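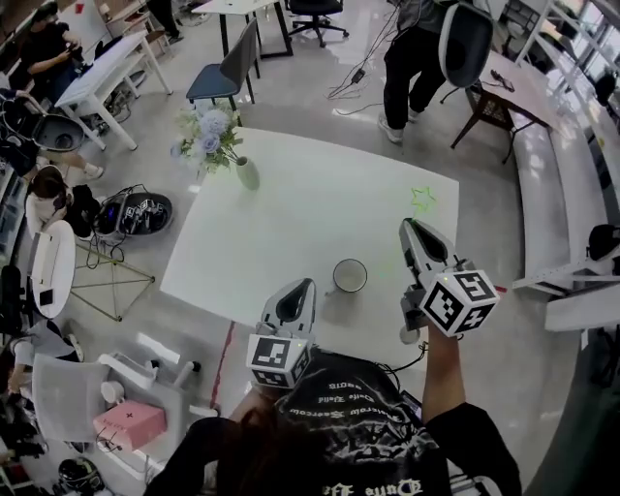
Research > Sport and Society > Working Papers > Section 3

3. What the fans remember

I went into this part of the study thinking I'd be reading about goals and wickets. I had 3097 forum posts to get through, all from supporters of Predoseck and Meder, two cricket clubs whose grounds are a short bus ride apart, and I'd set aside a whole December for it (foolishly, as I also had marking to do!).

What came up again and again was the weather, the tea queue and who was sitting next to whom. More than 3000 of the posts mention a past match between the two sides, yet very few give the score, and when they do it's often wrong. One Suvarna Cup final turns up with 5 different winning margins, all of them argued for with great feeling. I checked the scorebook and none of them was right.

I sorted the posts by the main thing each writer seemed to be remembering, and Figure 1 sets out how I did it.

Figure 1. Sorting scheme for the posts: (a) play on the field, (b) the day out, (c) the other lot. Posts fitting two groups were placed by their opening sentence.

Group (c) gave me the most trouble. Meder fans write about Predoseck fans nearly as much as they write about their own batting, and a good deal of it is fond, if you squint. Is "their umpire should be in a museum" about play or about the other lot? I put it in (c), changed my mind, and put it back again. A colleague sorted a batch separately and we disagreed mostly on jokes like that one, so I'd treat the line between (a) and (c) as a soft one.

The older posts also lean on the Sirkel ground, which both clubs shared before Meder moved out. People who watched there describe the slope at the pavilion end in loving detail, and they do it whichever side they follow. I hadn't planned a question about grounds at all, so I added one to the interviews, and the answers are in Section 4.

Last updated: December

Contact | Copyright Suvarna Working Papers | Back to top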